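Teaching the Arm to Pick Up Odd-Shaped Parts: A Walkthrough for School Robotics Clubs

If your club is anything like ours, the first month with a robot arm goes to cubes. Cubes are wonderful! They have flat sides, they stay where you put them, and a new student can be stacking them by the end of a first afternoon and go home feeling like an engineer. Then the season's parts list comes out, and there are brackets and channels and things with holes in them, and all that lovely confidence drains away in a single meeting.

This page is for that meeting. I've been helping with the Flastenville club for a good many seasons now, and what follows is the way we get students from cubes to real parts for the Mesik Sorting Challenge, which is the regional contest most of the schools near us enter. You don't need to be going to Mesik to use it. Anyone with a small arm, a two-finger gripper and a table can follow along, and I've tried to write it so that a student could read it without a grown-up translating.

Before you start

You'll want the arm already bolted down, homed and talking to the laptop. If that isn't true yet, stop and do it first, and please don't let anyone tell you that a clamp is good enough. We use a wrist view as well as one from the side of the table. The side view is the one everybody wants to look at, and it's fine for big moves, but the last little bit of the approach belongs to the wrist.

You will also need:

A dark mat, fixed down at the corners so it doesn't creep.
A set of test parts. Ours come out of the club's own printer and the scrap drawer.
A notebook. A paper one.
Tape for marking where the base of each part goes.
Fresh finger pads, or at least clean ones. Ridged rubber picks up dust and then quietly stops gripping.

Give the mat a wipe at the start of every session. I say this every year and every year the mat looks like somebody has been eating powdered doughnuts over it by the second week.

Step 1: Pick parts that disagree with each other

The temptation is to print six copies of one part and practice on that until it's perfect. We did exactly this our first year, and our students could pick up that one part beautifully and were lost with anything else on the table. So choose a small family of parts that each want something different from the gripper. Something long and narrow, something with a curve in it, something blocky with an opening in the top. If two of them can be grabbed in exactly the same way, swap one out.

Color helps more than you'd expect, and I don't mean for the computer. When a student calls out "go for the purple one," everybody at the table knows which one it is, and you save yourself a great deal of pointing.

Step 2: Talk about the grip before anyone touches the controls

Put the part in a student's hand and ask them to pick it up off the table using only a thumb and one finger, held stiff. Let them try it several ways. Usually they find the good grip within a minute, and then the trick is getting them to say it out loud in words the rest of the team can use. "Across the thin way" is a perfectly good description. So is "one finger inside and one outside." Write it in the notebook next to a little sketch.

For a bracket with a raised wall, most of our students settle on taking hold of the wall itself, with one finger on each face. That's a sensible grip, and it leads to the hardest habit in this whole tutorial – coming straight down with a finger on either side of something that curves. Go in a touch too far forward and the pad lands on top of the wall. Depending on your arm, you will either stall a motor or shove the part into its neighbors.

Step 3: Set a hover point

Every part gets a hover point, a saved position directly over it where the fingers are open and clear of everything. The arm always goes to hover first and only then comes down. Students will want to skip it once they're feeling quick. Don't let them!

To set it, bring the arm over the part at a generous height, open the gripper wide enough to clear the thickest place you plan to grab, and lower it in small steps. We use steps of 2 millimeters once we're close. Have one student drive and another watch the wrist view, and make the watcher do the talking. When the fingertip and the top of the part have just a sliver of space between them, stop, back up one step and save.

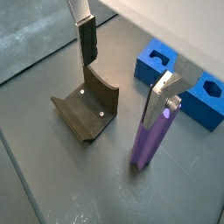 Sarkero wrote in after I first posted this page to say that their team saves two hovers for every part, a high one and a low one, and that the high one rescued them at a contest where the table turned out to be a little taller than the one at home. They added that the low hover ought to be set again from scratch after any change of finger pads, even when the new pads look the same as the old ones. I think both of those are excellent suggestions, and we've since taken up the second one ourselves. The first we use only when we travel, mostly because our younger students kept mixing up the names.

Step 4: Check for crowding

Now look at what else is near the part. The fingers are only a piece of what's coming down. There's the whole gripper housing above them, and it's wider than students remember, especially when it's tilted. We've had many a tidy grip spoiled by the other finger bumping into the part next door.

Try this: with the arm at hover, ask the team which neighbor would be touched first if the gripper opened all the way. Then ask which would be touched first if the wrist turned a quarter turn in each direction. If the answer to every one of those is a part you haven't picked yet, change the order. Picking from the outside of a group toward the middle suits most layouts, and it's a nice simple rule for a student to carry in their head.

For practice I like to leave the parts fairly close together. It's slower and there is some groaning, but the Mesik tables are never laid out generously, and I'd much prefer that they groan in our room.

Step 5: Close gently, lift a little, wait

Close on the part at your lowest useful speed. Once both pads are touching, lift just far enough that you could slide a sheet of paper underneath, and then hold there for a slow count of three. The waiting feels silly. What it gives you is a chance to see a part start to swing or slip while it's still almost on the table and can't come to any harm.

If it swings, you're holding it too far from the middle. Set it down, go back to hover and shift over. If it slips straight down, look at the pads before you go turning up the force. Printed plastic will take a fair amount of squeezing, but thin walls bend, and a wall that has been bent a few dozen times will let go of its base at the worst possible moment.

Long channel pieces have their own little quirk. If you grab them by the outside faces, keep the pads level with each other, or the piece will roll toward the higher one. Standing on end they're easy to knock over, so come down slowly and leave more room than you think you need.

Step 6: Count your tries, and be kind about it

Once a grip works, run it 40 times and mark each try in the notebook as good, slipped or bumped. Split the tries among the whole team, so that the record doesn't belong to your best driver. Nudge the part slightly between tries, too, or all you've tested is whether the arm can visit the same spot over and over (it can).

Our team logged 471 tries last season over all of their parts, and reading back through the notebook was the most useful meeting we had. They found that nearly all the bumps happened in the last stretch of the afternoon, when everyone was tired and chatting. We moved our snack break earlier the next week, and I'd gladly recommend that to any club, with or without a robot.

Step 7: Write the approach down as a recipe

Finish each part with a short card. Ours look something like this:

Part: curved bracket
Grip: tall wall, one finger on each face
Hover: low, gap just visible from the wrist
Watch for: pad landing on top of the wall
Pick order: before its neighbors if they're clear of the wrist

Keep the cards in a box on the table. A new student who joins in December can pull one out and be of real use the same day, and that does more for a shy kid than any speech from me.

A few last odds and ends

If the arm drifts over a session, re-home it and check one hover you trust before you go blaming the code. If two students disagree about a grip, let them both try it and put both results in the notebook. And if you have the Yoshida starter worksheets from the regional workshop, the blank table on the back of the second sheet is just right for Step 6, although you'll want to add a column for "bumped," as ours didn't have one.

I'm planning a follow-up on setting parts down again neatly. It deserves its own page, and we're still arguing over the best way to do the channels.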